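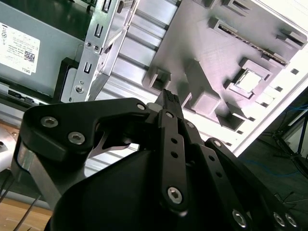
Wrist cam view, arm at the pre-place pose over the Dell chassis.

Ticket: CPU place skill stops with "goal in collision" after planner update
Opened by: Nelly Villca
Component: motion planning / grasp state
Status: closed, fixed in config plus one small patch

Hi all! Opening this one mostly so I have somewhere to dump my notes, but if anybody on the Zokton side has seen it before please yell.

We bumped the planner on the Cáceres cell to the new Drulen build and the CPU place skill quit working. Pick is fine. The arm carries the part over, gets to the pre-place pose by the chassis, and then the planner throws this:

PLAN_FAIL: goal state in collision (attached_object, tray_mesh)

It does it every single time, which I guess is nicer than a flaky bug. I ran it 14 times before lunch and got 14 fails. The old build on the same cell, same poses, same part, doesn't complain at all.

Things I tried first, in case it saves somebody the trouble:

Restarted the planning node. Nope.

Cleared the collision scene and loaded it again. Nope, same message, same pair of objects.

Redid the hand-eye calibration (I know, I know, I always blame the calibration). It came back within 0.3 mm of the old one, so I put the old one back.

Turned off the tray mesh completely. Now it plans! But I'm not about to let it run like that, so I stopped it there and turned the mesh back on.

Update 1

Efua Lamptey had a look at my log and asked what pose the attached object was getting. Good question, I hadn't looked. So I dumped the planning scene right after the grasp, and the attached CPU box is sitting square to the fingertips, flat as a pancake. Then I pulled up the wrist cam with the part in the grip to compare. 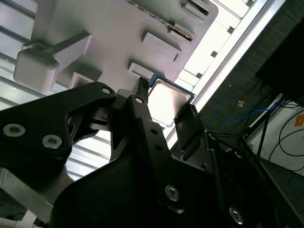

Update 2: the attached pose is wrong

Yeah, so the part is tilted in the fingers and the planner thinks it's straight. Perception knows about the tilt just fine, the estimate in the log looks sane to me. It just never makes it to the planner. I went digging and the new build reads the attached pose from a field called grasp_offset, and our skill still writes to the old name, object_in_hand. Missing field means identity, identity means square to the fingertips, and then the corner of the box pokes into the tray mesh at the goal. No warning or anything. It's on line 3,746 of the log if you turn on debug, one little "using default" message, and I scrolled right past it twice.

The old build read the old name, so that part of the mystery is solved too.

Update 3: fix

Two changes:

1. The place skill now writes grasp_offset. I left the old name in there as well so the Stustow cell, which hasn't been updated, keeps going.

2. A missing offset is now an error in our wrapper, and the skill stops before it asks for a plan. Efua wrote that one and I stole it.

With both in, the planner finds a path at the goal and the collision pair is gone from the log. I replayed 112 saved grasps offline against the new build and 3 still fail. Those are all grasps where the perception score was really low to begin with, so I'm calling that a separate thing and I'll open a ticket for it.

Efua, can you check that your wrapper change doesn't break the RAM skill? It never sets an offset as far as I know, so it'll probably hit the new error right away.

Reply from Efua Lamptey

It does hit it. I added an explicit zero offset in the RAM skill and it plans again. Merged both. Go ahead and close.

Closed by Nelly Villca, December 31, 2019. Thanks Efua! Low-score grasps get their own ticket in February when I'm back on this cell.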